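**Drip leg** (my uncle's crew called it a dirt leg, and so do I) is the short capped stub of pipe hanging below the tee where a gas line turns toward a furnace or water heater. I've been fitting these for 22 years and I still like them!

The idea is simple. Gas drops straight down, then has to turn sideways to reach the appliance, and any grit or moisture riding along keeps falling into the stub. The one I opened in Tirura last August had a spoonful of rust flakes in it (I saved them in a jar, don't ask).

## Length and placement

I cut mine 4 inches long. Keegan Whitelaw, who trained me, liked them longer and would argue about it all through lunch. Put it downstream of the shutoff valve, as close to the appliance inlet as you can manage, and leave room underneath to get a wrench on the cap.
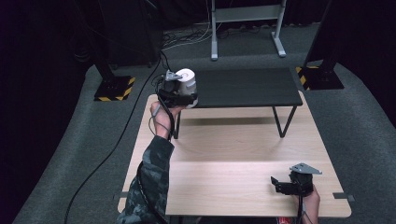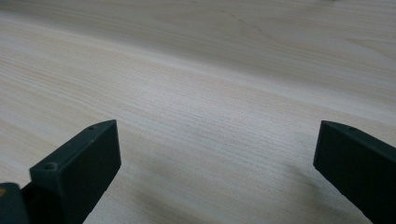
*Pale wood surface, with fine grain.*

## Where the name comes from

Maham Gilani thinks "drip" goes back to the days of manufactured gas, which came down the mains damp and left water in every low spot. That fits what I've heard from the older fitters in Drastia, though over there they also say "sediment trap" and mean a slightly different layout, with the tee turned the other way. I've used both words for both things and gotten corrected each time.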